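做果酱的人怎么看“少糖”

克阿贝茨韦·哈巴（Keabetswe Xaba）每周四上午不接电话。这天是她熬果酱的日子，从早上五点开火，到中午装完最后一罐。我们约的是下午两点，她已经把锅洗好了，围裙还没摘。

她的小作坊叫Pruvlow，开在Flimberg老城区一条下坡路上，原先是间修鞋铺。门面很窄，往里走却很深，最里面是厨房，中间是存货的架子，靠街的一小块地方摆着柜台。她做果酱已经十年，最早在自己家里做，后来邻居和同事来要的太多，家里放不下罐子，才租了这个地方。

“一开始没想过做生意。”她说，“家里有两棵杏树，每年六月一起熟，吃不完，掉在地上招黄蜂。我母亲就说，你不熬，就得你来扫。”

她母亲用的方子很简单，一斤果子一斤糖，挤半个柠檬。哈巴照着做了三年，后来开始改。她不喜欢那种甜，觉得把杏子的酸味盖住了。她先把糖减到八成，没什么问题；减到六成，颜色浅了，凝得也慢；再往下减，麻烦就来了。

“有一批只放了四成糖，十二月做的，放到二月，打开有六罐长了霉。那时候我不懂，以为是罐子没洗干净，把所有罐子又煮了一遍。后来才明白，糖在果酱里是管水分的。糖少了，留给霉菌用的水就多。罐子再干净，开了盖放在桌上，几天也就坏了。”

现在Pruvlow的果酱糖量大多在五成半到六成五之间，按水果调整。标签上写着开封后冷藏，三周内吃完。她说总有顾客把这行字当成客气话，放在橱柜里，一个月后拿着罐子来问。她一般会换一罐给人家，同时把标签上的字再指一遍。

谈到近几年流行的“少糖”和“无糖”果酱，她的态度比较谨慎。她不反对，自己也做过代糖的版本，卖了一个夏天就停了。

“代糖能给甜味，给不了别的。果胶要凝起来，得有酸，也得有足够的糖。没有糖，就要换另一种果胶，加钙，做出来的东西像果冻，勺子一碰就碎开。有人喜欢，我做着没意思。”她停了一会儿又说，“如果医生让你控制糖，那就少抹一点。抹薄一点，吃好一点的。”
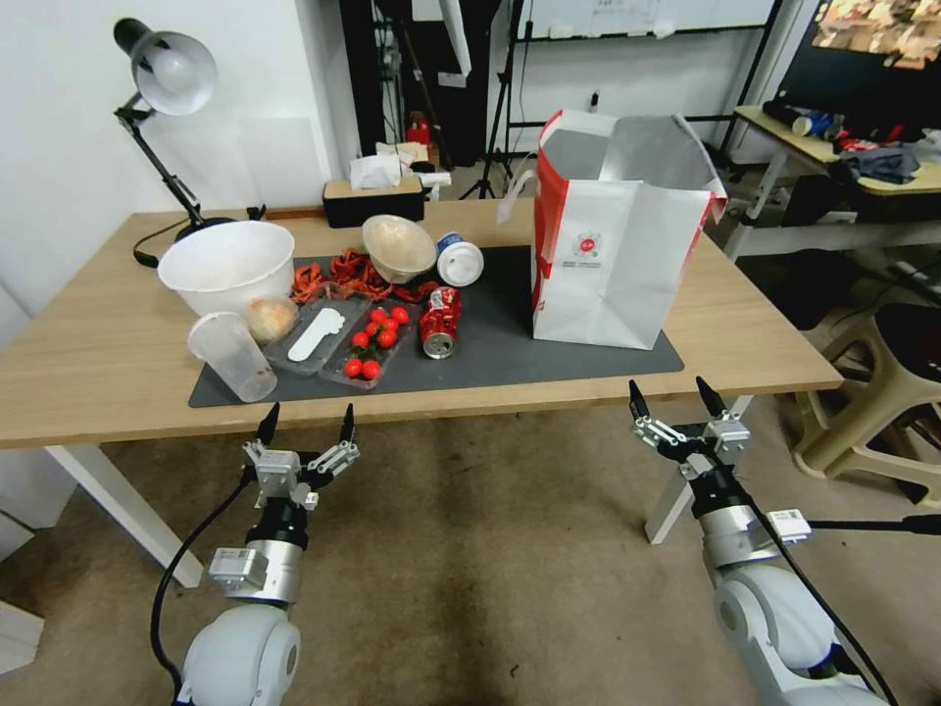 什么果酱配什么面包，她有一套自己的看法。杏子酱和李子酱酸，适合带点奶味的软面包；黑加仑味道重，最好配粗一点的黑麦面包；草莓酱她觉得抹什么都行，但不要烤得太焦，焦味会压住香气。橘子皮酱她自己早上配咸黄油吃，说这个搭配是跟一位常客学的，她起初不信，试了一次就改不回来了。

柜台上常年放着一篮切成小块的白面包，供人试吃。她不用饼干试果酱，理由是饼干本身有糖，吃不出差别。

她的水果大部分来自Majali，一处在山谷北坡的果园，开车过去四十分钟。果园不大，种杏、李子和几行酸樱桃。双方没有签过合同，每年春天通一次电话，说说开花的情况，到了采收前一周再定数量。去年四月下了一场霜，杏花冻掉了大半，她那一季只拿到700公斤杏子，比平常少得多。

“那一年我没有涨价，因为涨了也没有货。”她说，“六月底就卖完了，后面来的人我只能推荐李子。有几个人不高兴，他们等了一年。今年杏子一下来，我先给他们打了电话。”

她对水果的成熟度很挑剔，但挑的方向和多数人想的不一样。熟透的果子香，果胶却少，熬不稠；青一点的果子果胶多，味道又薄。她的做法是每锅里放四分之一略生的果子，其余用熟的。撞伤的可以要，削掉就行；发酵的一个都不能进锅，哪怕只有一点酒味，整锅都吃得出来。

果子洗净去核之后，她用糖腌一夜，第二天早上再煮。腌过的果子先出水，煮的时间能短一些，颜色也亮。她用两口宽底的铜锅，每锅只煮四公斤。有人劝她换大锅，一次多做些，她试过一回，觉得不行。

“锅一深，水汽跑得慢，要多煮二十分钟。这二十分钟里香味全跑到街上去了，隔壁很高兴，罐子里什么都没有。”

判断火候，她有温度计，也有冷盘子。温度计到一百零四度时她开始留意，然后从冰箱里拿出一只小瓷盘，滴一点果酱上去，过半分钟用手指推一下，表面起皱就关火。她更相信盘子。温度计用久了会偏，这支已经偏了一度，她懒得换，心里减掉就行。

去年她装了1,263罐。这个数字来自税务申报，她自己平时不记总数，只记每一锅的日期和水果。记录写在一个硬皮本子上，字很小，有几页沾了糖浆，粘在一起，要用刀片慢慢挑开。她翻给我看了几条，多数很短：“李子，偏酸，下次多腌两小时。”“樱桃，核没去净，道歉。”

道歉那一次，她记得很清楚。一位老先生咬到了樱桃核，牙没有事，但她还是送去了两罐新的。从那以后，樱桃去核她都要过两遍手，一颗一颗捏。这也是店里最费工的一种，价格只比杏子酱贵一点，她说算下来并不划算，但十月份总有人来问，不做也不好。

除了自己的柜台，她只给一家店供货，是河对岸的Flillitz，一间卖奶酪和熟食的铺子。那边每个月订两箱，主要是无花果和青番茄。青番茄酱是她这几年比较满意的一个品种，起因是Majali的人在地头种了几垄番茄，秋天来不及红，问她要不要。她加了姜和一点芥末籽，煮出来偏咸甜，配硬奶酪比配面包好。

“有个大一点的超市来找过我，”她说，“问能不能一年供五千罐。我算了一下，要雇人，要换锅，还要买冷冻水果，不然冬天没得做。我跟他们说不行。他们又问三千罐呢，我说也不行。谈了十几分钟，他们买了一罐杏子酱走了。”

我问她有没有想过教别人。她说每年冬天会开两次课，每次收六个人，就在后面的厨房里。来的人各种各样，有退休的，也有刚搬来、院子里突然多了一棵果树的。课上她让每个人自己熬一小锅，中间不提醒，等到煮过头了再讲为什么。

“煮过一次头，以后就知道了。过头的也能吃，就是硬，像糖块。我让他们带回家，用热水化开，冬天当饮料喝。”

对于想在家里试的人，她给的建议是先从李子做起。李子果胶和酸都够，不容易失败，价钱也便宜。第一次不要减糖，老老实实按方子来，做成了再动。罐子要趁热装，装到离口一指宽，盖紧后放着别动，等它自己凉。她不主张倒扣，说倒扣以后果酱沾在盖子上，看不出封没封住。凉了以后按一下盖子中间，不弹，就是封好了。弹的那罐放冰箱，先吃。

快到四点时，有位顾客进来买李子酱，问能不能把旧罐子退回来。哈巴说可以，洗干净，标签不用撕，她自己泡。顾客走后她看了一眼架子，杏子酱还剩最下面一排。她说这一排留到圣诞节前，今天不卖了。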